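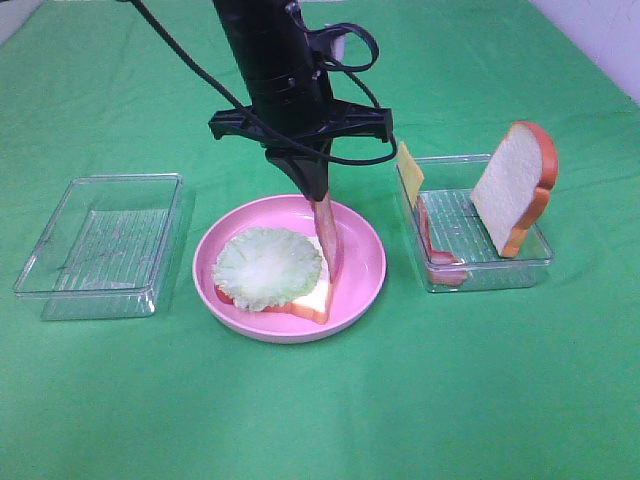 Ham and lettuce sandwiches go limp by lunch. What order do you stack them in?

Posted by crustfirst
Viewed 1000 times

So I've been put in charge of lunch for our walking group's Tuesday outing, and I'm having a small crisis over something I've made my whole life without thinking about it. Plain white bread, ham, round frilly lettuce leaves, that's the whole sandwich. At home I put it on a plate, I eat it, done. But when I make them at 7 in the morning and we don't stop to eat until noon, the bread on the lettuce side is always sort of damp and gray and sad.

My sister-in-law swears the lettuce has to be in the middle with ham on both sides of it. My neighbor says no, lettuce on top of everything, and then you put the lid on right before you eat (fine if you have somewhere to put things down, not so fine on a rock in the wind!). I've tried both and I can't tell if one is better or if I just had drier lettuce that day.

Also, is there a trick to getting the ham to lie flat next to the leaf? Mine always slides off toward the crust and then one bite is all ham and the next one is all salad. And do you keep the fillings in separate containers while you work or just pile them up on the counter? I've been using the clear plastic trays that some of the store stuff comes in and I like being able to see what's left, but maybe there's a better way.

No mayo, please. Two people in the group can't stand it, so I'm using butter or nothing.
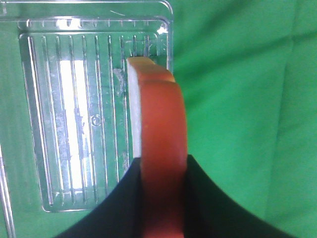

Wenevness Home Kitchen Club: Packed Lunches and Picnics

Poduval Kitchen
159 points

Your sister-in-law has it right, in my opinion. Ham, lettuce, ham. The ham isn't waterproof or anything but it's a lot better than having the leaf sitting straight on the bread for five hours. I used to make lunches for the summer day program over in Storneck and we did them all that way, every single one, and I don't remember the limp bread complaint ever coming up. (The complaint was always that there weren't any chips.)

Butter is your friend here, and you want it soft enough to go all the way out to the crust. If you leave a bare strip around the outside, that's where the wet gets in. Both slices, even if it feels like too much.

For the sliding ham: stop laying it down like a sheet of paper. Pick the slice up by one end, let the bottom end touch the bread right where you want it, and lower the rest over. If the leaf is on one half already, start the ham on the bare half. You'll get some overlap in the middle and that's good, it holds the leaf down. And if your lettuce is really curly, press it flat with your palm first. It'll crack a little along the rib. Nobody minds.

I wouldn't use the plates for stacking, by the way. Anything with a raised rim is a pain when it's time to cut. Build on a board.

sova_lunchbox
34 points

It's the water on the lettuce. I fought with this for years and changed bread, changed butter, changed the order, and what fixed it was washing the leaves the night before and letting them sit in the fridge on a dish towel.

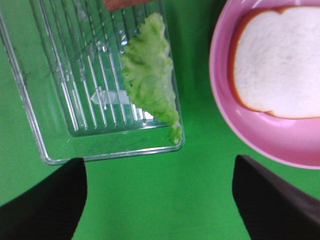 My own rule for fillings is that each one gets its own container and the lettuce never goes on top of the ham while it's waiting. I'd keep the clear trays, too. The kind with the long ridges molded into the floor works nicely for greens, one leaf lying along the side with a bit of space under it where drips can collect instead of soaking back up into the leaf. A flat-bottomed box needs a paper towel to do the same job. Tip the tray out in the sink every so often if you're making a big batch, and give it a real wash when you're done, those grooves hang on to everything and a quick rinse won't get it.

I do lettuce in the middle as well but I think it matters less than people say. Dry leaf, any order, good sandwich.

Oh, and wrap them in paper! Plastic wrap makes them sweat.

hiker_from_storneck

just use cheese

crustfirst

Ha, I should have said no cheese either, we're a difficult bunch. Thank you both, I'm going to wash the lettuce tonight and do ham, leaf, ham with butter right to the edges. I only have plastic wrap in the house so I'll have to stop for paper on the way home. Does parchment count or does it have to be the waxed kind?

sova_lunchbox

Parchment's fine, you'll just want a rubber band around it.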